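Notebook, Tirkwood room
16 April 2025

Cloth day again. Goal for Willa is 700 usable demonstrations of "pick up cloth, put it down somewhere sensible." Total before lunch: 83. The word "usable" is doing a lot of work in that sentence and I would like it to stop.

Started with the purple microfiber at the long wood table. It's a decent cloth for the purpose, fuzzy enough to catch and bright enough that the tracker doesn't confuse it with the table. Pinching it by the hem gives a long droopy shape. Pinching it in the middle gives a bunch with a flap on top, and the policy has seen so few of those that it treats each one as a new species. So the morning was middle pinches only, dull as that is. Grip, lift, hold until I've counted to two in my head, lower, open.

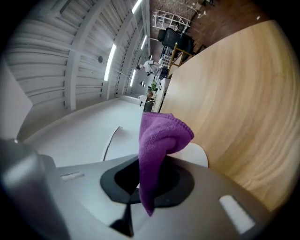

Teguh Nasution wanted it written down that the hold is too long, that all we're teaching Willa is to stop and think in mid-air, and that last December's model did exactly this over a sock for most of an afternoon. Noted. I've cut the hold to one count for the rest of the batch and left the old ones in with a tag so we can compare. If the model comes out impatient I know whose desk to visit.

Rejects from the morning, for whoever does the cleanup:

- anything where I talked to the cloth. Audio is off, but my hand slows down when I'm complaining and you can see it in the trajectories.
- the run where I forgot to open at the end and walked off with the cloth still in the jaws. Very smooth trajectory. Useless.
- runs with the tag "drift." Tracking lost its footing when I turned quickly. Turn slower. (I wrote the same thing last week, in the same pen.)

Afternoon plan was two operators, one gripper each, because the Chávez loader finally accepts paired recordings. It accepts them the way a cat accepts a bath. Both units have to be started within a few seconds of each other or it files them as strangers, and then you have to go in and introduce them by hand. We settled on a nod. The nod works if both people are looking up, so now there's a nod and also a cough.

Mapping pass first, slow sweep of the room, then the marker, then work. Skipped the mapping pass once to save time and paid for it with 3 runs that believed the table was in the ceiling. Redid them. The new Pronham cables are stiffer than the old set and want to steer your wrist for you, so route them over the shoulder and not under the arm.

Second hand changes how the first one behaves, and I hadn't expected how much. Alone I go straight for the cloth. With another gripper in the space I hang back, wait, come in from the side, all very polite. Fine manners, but if every paired demonstration starts with two people deferring to each other, we'll end up with a machine that stands in doorways saying "after you."
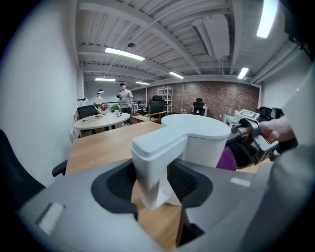
So for the next set one of us leads and the other follows, and we swap at the halfway mark. Leader is decided before the nod. The follower is allowed to be late but not allowed to hover.

Open questions, mostly for me:

Do we keep the hesitations? Real handovers have them. I'd keep a handful and tag them "manners."

Does the cloth need a proper reset between runs? I've been dropping it from elbow height and calling that random. It lands in much the same heap every time. Try throwing it.

Gripper fingers: check the screws before starting, not after the batch when you're wondering what that rattle was.

Tomorrow: middle pinches until further notice, then corners as a treat.

Comments (3)

mk: Can confirm the cough also triggers people who aren't recording.

Teguh Nasution: Sock model was right to hesitate. It was a bad sock. Still, one count is plenty.

loader_person: Pairing window is a setting, you know. Look in the config before inventing more signals.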